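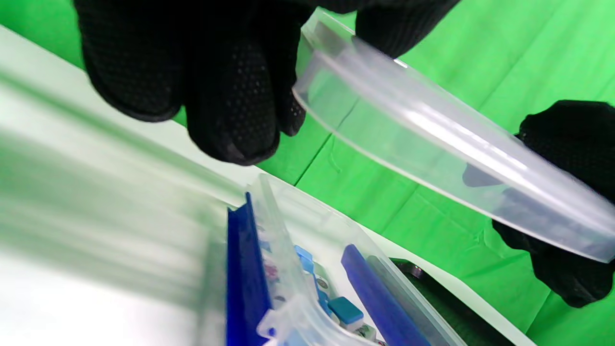
What did the software work in this period set out to do? It set out to make the planner cope with transparent parts, which the depth pipeline had been reporting as holes or as the surface behind them.

Progress report to Urncombe, covering work through July
Prepared by Graziella Colombo

Perception. The depth filter used at the start of the project discarded most returns from clear plastic. Maxence Royer replaced it with a segmentation stage that runs on color alone and passes an outline and a confidence value to the pose estimator. Lids and boxes are now separate classes. Rim edges are the most reliable feature; strong highlights on curved surfaces still split one lid into two candidates, and the merge step repairs this only when both candidates share an edge.

Training data. The training set holds 2000 labeled clips of storage boxes being opened, closed and packed by hand. Ketsara Nilsuwan rewrote the import tool so that clips with missing timestamps are rejected at load time. It rejected 115 clips, which have been relabeled or dropped. Gloved hands are masked before the lid outline is computed.

Planning. The two-handed lid task is now expressed as four stages – approach, grasp, align, press – with a separate timeout for each. Previously a single timeout covered the whole task and the logs could not show which stage had stalled. Alignment remains the weakest stage. The planner assumes a rigid lid, and a long lid held at its ends bends enough to put the far corner outside tolerance.

Tooling. Eritz, our log viewer, can replay planner state next to video. Load time for a full session is down to nearly 3 seconds. Sheldon Thibodeau has moved the nightly regression runs onto the same log format.

Open items. The flexible lid model is behind schedule – the first version was too slow for the control loop and is being reduced. Small printed pieces inside a box are still treated as a single mass; separating them is planned for the next period. Assunta Rizzi will send the revised budget lines on Friday.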